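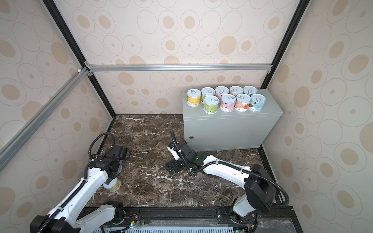
4.2 What people say when asked to describe wallpaper

Respondents in the Plunholm survey were asked to describe, from memory, the wallpaper of a room they had slept in as children. We received 1453 usable answers and 28 that consisted of a complaint about a landlord. The complaints were coded separately by Hauwa Mohammed, who found them better written.

Color came first in most answers and was usually beige, a word that covered everything from butter to cardboard. Shape caused more trouble. Cream papers with tan and beige circles, as in Figure 2, were called "dots," "bubbles," "eggs" and, in one household, three different things by three siblings. Patterns that mix thin outlined rings with filled circles and ovals fared worst, as respondents tended to remember one kind and deny the other. Followup calls did not help. Some 83 people changed their answer when we rang back, mostly to match a spouse.

Van Hecke and Hendriks argue that pattern names are settled within a family early and defended for life. Our data agree, with the reservation that both coders, Kayode Anozie and Kayode Lawal, disagreed about "blobs" until March and then stopped discussing it. Agreement between them is given in Table 2, with blobs left out.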